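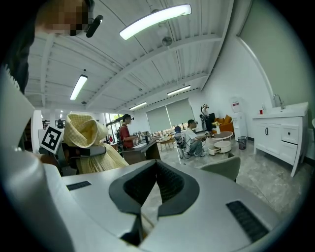
Cathal Phelan said they should play the wind first and get it over with, and that if anyone wanted to argue they could do it on the bus home.

Seren had lost the toss anyway, so it made no difference. Tirndale had picked the end with the slope. She walked back from the middle and told the others, and they pulled their socks up and went out.

Udside had not been in a county semi-final in nine years. The last time, Seren was in school and watched from the bank behind the goal with a bag of chips. She remembered that they lost and that her uncle would not talk in the car. Most of the women around her now had been on that bank too.

The ball went up and Tirndale had it. Their number eight was tall and did not look fast until she ran. She scored two points in the first five minutes, both from the left, both with Alaoui hanging off her arm.

"Get in front of her," Seren shouted.

"I was in front of her," Alaoui said.

They got a free at the other end and Seren took it herself. She put it down, stepped back, and kicked it into the wind as hard as she could. It held up over the square and dropped into the goalkeeper's hands. She ran back. The next one she kept low and it went over off the post.

At the half they were down by six. The dressing room had one bench and a heater that smelled of dust. Cathal stood by the door with his hands in his jacket. He didn't have a board or any notes. He asked Alaoui how her ankle was and she said it was fine. He asked her again and she said it was sore but she could run on it.

"Then stay on the eight," he said. "Everybody else, kick it long. You have the wind now. Don't be carrying it."

That was the whole talk. Somebody passed the oranges down. Seren ate two pieces and put the peel in her boot bag.

They kicked it long. The first three went wide and a man on the Tirndale side cheered each one. The fourth went over. Then Alaoui got a hand to a ball meant for the eight, fell on it, got up and gave it to Seren, who hit it without looking and saw the umpire reach for the white flag. It was four points, then three. The rain came across from the road side and the ball got heavy.

With the clock nearly gone they were down one. Seren had a free from the forty-five, straight in front. Any other day she would have tapped it short. She could hear Cathal not saying anything.

She kicked it and it went over, and the whistle went before the kickout.

There was no extra time that year. The rule was a replay, at the other team's field, in two weeks.

Alaoui sat down on the grass and took off her boot. Her ankle was the size of a fist.

"Can you play on that?" Seren said.

"Not today."

Cathal came over with the ice. He looked at the ankle and then at the far goal, where the Tirndale girls were taking down the net.

"Bus is at the gate," he said.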